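Surface Wear and Part Retrieval in Metal Storage Bins
Project report, Materials Handling Laboratory, Drekstead Technical College
16 February 2000

1. Background

The packing hall at Munard stores small boxed goods in open-topped metal bins placed against the work surfaces. The bins are filled from above and emptied from above. Over several seasons the hall staff had reported two problems: paint coming away from the inner slopes, and boxes that settle against a wall and are slow to get out. The college was asked to look at both. The work was divided into a wear survey and a retrieval study, and this report covers the two together.

An earlier student report (Rerkden bins, October series) dealt only with outside damage from pallet trucks. It did not consider the inside faces. Its numbering of the bin walls is kept here so that the two reports can be read side by side: far wall, left wall, right wall, near wall. "Near" means the side on which the operator stands.

2. Scope

The study was limited to the gray bins. The folding mesh cages used in the dispatch area were left out, as their sides do not carry paint. Outside faces, feet and lifting points were also left out.

The following questions were set at the start:

Where on the inner faces does the coating fail first?
Does the resting position of a box affect the time needed to take it out?
Can the wear be reduced without changing the bin dimensions?

3. Bin geometry

The bin type is a rectangular container with tall walls that slope. The slope helps boxes slide toward the floor during filling, but it also means that a box dropped near a wall strikes the paint at a shallow angle and drags along it. The floor area is smaller than the opening. A box lying flat on the floor close to a wall therefore has the wall leaning away from it, and there is a wedge of free space above the outer edge of the box. This wedge matters for retrieval, as discussed in section 6.

The bin sits beside the work surfaces and its rim is above them. Boxes cannot be slid out across the table and have to be lifted clear.

4. Method

4.1 Wear survey

Each inner face was divided into a grid using string and masking tape. Each grid square was given a grade from zero (no visible damage) to four (bare metal over most of the square). Two students graded each face separately and the grades were averaged. Where the two grades differed by more than one step, the square was graded again under a hand lamp.

Loose dust was wiped off with a dry cloth before grading. No solvent was used. A trial with solvent on one square softened the edge of the paint, and that square was removed from the results.

4.2 Retrieval study

A total of 200 retrievals were carried out. A single box was placed on the bin floor with nothing else around it, in one of four positions: center, near wall, far wall, corner. In the near wall position the long side of the box was parallel to the wall. Time was taken from the moment the gripping tool passed the rim to the moment the box cleared it. A retrieval was counted as failed if the box was dropped, or if it turned onto its end and had to be set down again.

The boxes were taken from normal hall stock. Boxes with crushed corners were replaced, as a crushed corner changes how the box sits on the floor.

5. Results of the wear survey

Damage was not spread evenly. The upper parts of the walls mostly had thin scratches that did not go through the coating. The lower slope on the far side was worse, with patchy paint and dark flecks concentrated along a color boundary. The floor was scuffed. The metal edge between the lower slope and the floor was bright along its length.

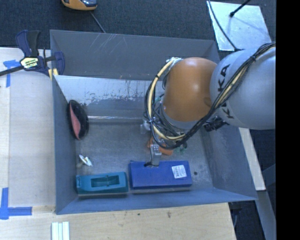 6. Results of the retrieval study

Of the 200 retrievals, 71 were made from the near wall position. This position was given more trials than the others at the request of the hall, where it is the most common complaint. Failures occurred in all four positions. They were most frequent in the corner and least frequent in the center.

The near wall position gave mixed results. With the box held across its short dimension, the wedge of free space left by the sloping wall was enough for the tool, and times were close to those for the center. With the box held along its long dimension, the tool touched the floor or the wall first in many trials and the approach had to be repeated.

Far wall times were longer than near wall times. Part of the difference is reach. The remainder was not explained by the measurements taken and may be an effect of lighting, as the lower slope reflects more than the matte wall above it.

7. Discussion

The wear pattern agrees with the way the bins are filled. Boxes are tipped in over the near rim and travel to the far slope, where they slide to the bottom and stop at the edge. The edge takes the final impact of each box. A full season at Munard is 2,000 fills per bin by the hall's own log, so even light contact at this point adds up.

The original plan was to fit a plastic strip along the edge. The Rutkowska strip tested in the workshop was 2 mm thick and stayed in place, but it formed a small step at the floor. Boxes caught on this step when pulled toward the operator. A flush coating would avoid the step. No flush coating was available within the project budget.

Grading by eye is the main source of error in the survey. Flecks of dirt and flecks of missing paint are hard to tell apart on the bluish-gray areas, even after wiping. A gloss meter was requested but did not arrive in time.

8. Recommendations

Boxes should be placed across the floor with a gap to the wall when bins are filled by hand.
The far slope should be recoated before the side walls.
The strip trial should be repeated with a beveled edge.
The wear survey should be repeated after one full season, using the same grid.

9. Remaining work

Retrieval from a full bin was not studied. The grid sheets and the timing sheets are kept in the laboratory cabinet with the October series.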